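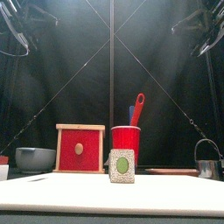
Grey bowl, back of the white table

trarkitz_sceptic
Right, someone talk me out of this or into it. That's the wide grey one in the photo. Emasum want 11 quid for the single bowl and 70 for the set of 6 plus the serving dish. Everyone in the September thread was raving about them and I can't see why. It's a shallow matte bowl. Supermarkets are full of shallow matte bowls.

brekville_kitchen
Had mine for a year, used daily, no complaints. The shallow shape is the whole point -- pasta, salad, a curry with rice on the same plane. You'll stop using plates.

oldladle
I won't stop using plates, thanks. Soup in a wide bowl goes cold before you've found a spoon. Also 6 at 11 is 66, so they're charging four quid for the serving dish. Either that dish is rubbish or the bowls are overpriced. Which?

brekville_kitchen
The dish is fine. Bit small.

trarkitz_sceptic
"Bit small" for a serving dish is quite a big fault.

Esteves
Matte glaze and metal cutlery, that's my worry. I had a set in a similar finish from another shop and after 2 months every one had grey pencil lines all over the inside. Bicarb paste gets them off, but who wants to scrub a bowl with paste on a weeknight? On a grey one you might not notice, I suppose.

brekville_kitchen
Mine have marked a little bit. You only see it with the light behind you.

oldladle
So "no complaints" was two complaints ago.

pudding_basin
Coming at this from the other side: what's the rim like to hold? It looks slightly rolled in the photo. I've got bad hands and a thin straight edge on a full bowl is a misery, whereas anything with a bit of a lip I can manage. I'd pay over the odds for that and not care about scratches.

brekville_kitchen
Rim is good. I carry two at a time from the hob.

Esteves
Fair enough, that's a proper reason to buy one. Still wouldn't buy the set. Do they stack? Wide ones never do in our cupboard, the door won't shut on them.

brekville_kitchen
They stack, but they stick out past the plates. Ours live on the open shelf.

trarkitz_sceptic
Haven't got an open shelf. What I've learned so far is that they scratch, they stick out and the dish is small, and this is from the person who likes them.

pudding_basin
Buy a single and see. If you hate it, fruit.

trarkitz_sceptic
Everything I regret buying ends up with fruit in it. Has anyone put one through a dishwasher on the hot cycle for more than a few weeks? Base stamp says nothing either way.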